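FOR IMMEDIATE RELEASE
December 20, 2022

Troditz Fitness opens sign-up for Second Half Challenge, a training program and 10K walk/run for adults over 50

RALTCOMBE - Registration is open now for the Second Half Challenge, a winter training program for people 50 and up who want to get back in shape and need a date on the calendar to do it. Put on by Troditz Fitness with the Prasard Running Club. Ends with a 10K on the Raltcombe river path in spring. Walkers welcome, run/walkers welcome, fast people too.

Spots are limited to 210. The October pilot filled up early and had a waiting list, so please don't wait on this one. Anyone still on that list gets first pick of training groups but does have to register again. Sorry, new system.

Two group workouts a week, both at the Thammasiri Recreation Center. One is strength (bands, light dumbells, getting up and down off the floor). The other is outdoors on the path, easy pace, groups by speed and not by age. Bad weather moves it to the indoor track. Everybody gets a written plan for the other days, plus a beginner version for people coming back after a long layoff or an injury. Check with your doctor first if that's you.

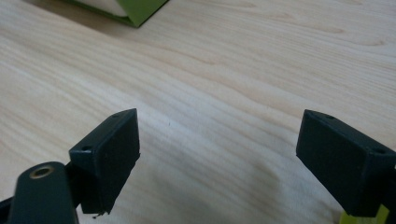

Morning and evening groups both available. Switching between them is fine, just tell the front desk by noon the day before. Shoes with some life left in them, a water bottle, a warm layer. No other gear needed.

Pilot feedback led to a couple of changes. Longer warm-up. Hill repeats are now optional. Also a later start for the morning group, which was the number one request by far. Around 337 people have asked for program info so far, more then we have room for, and a summer session is being looked at.

Sign up at the Troditz front desk or the recreation center office. Fee covers workouts, the plan, race entry and a shirt. Shirt sizes can't be changed after the order goes in.

Media: reporters welcome at any group workout. Call the Troditz front desk ahead of time so the coaches know your coming.

###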